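Re: Gadach winch relay clicks but won't pull in

Trí Lã wrote:

> Relay clicks when I press the remote, but the motor doesn't turn. I have 12.4 V at the battery and 9 V at the relay output with the motor connected. It's the Atelex relay on 17 feet of cable. Do I need a new motor?

I wouldn't buy a motor yet. Put your meter across the two big studs on the relay and press the button. More than half a volt there means the contacts are burnt. Mine read 128 millivolts.

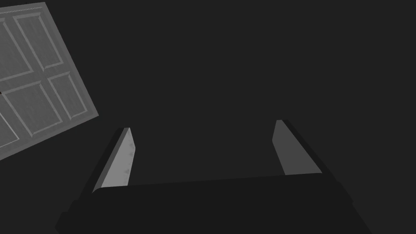
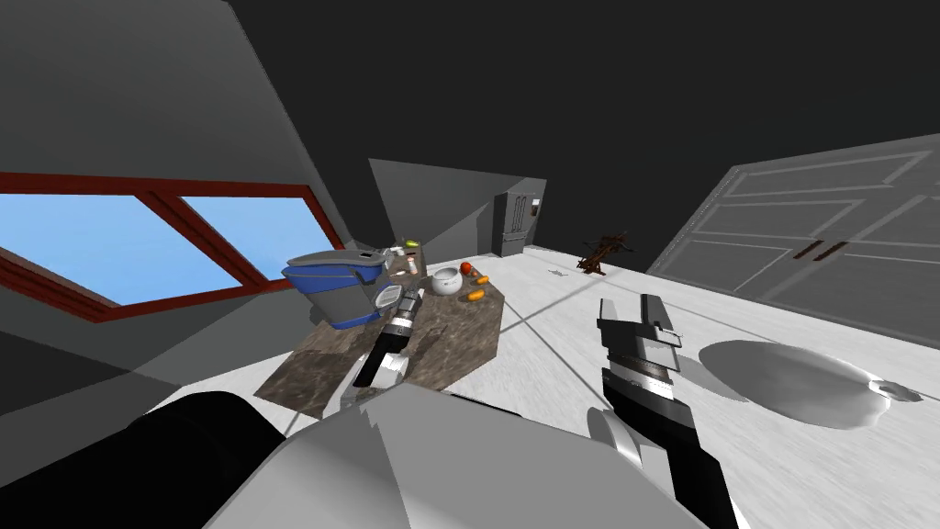
List digest, issue 100

If the relay is all right, check the earth next — one probe on the battery negative, the other on the motor case, button pressed. Paint under the earth lug caught me out on the Prins. Scrape it back to bare metal and do the bolt up tight.

Does the Dodon remote have its own fuse? I couldn't find one on the diagram.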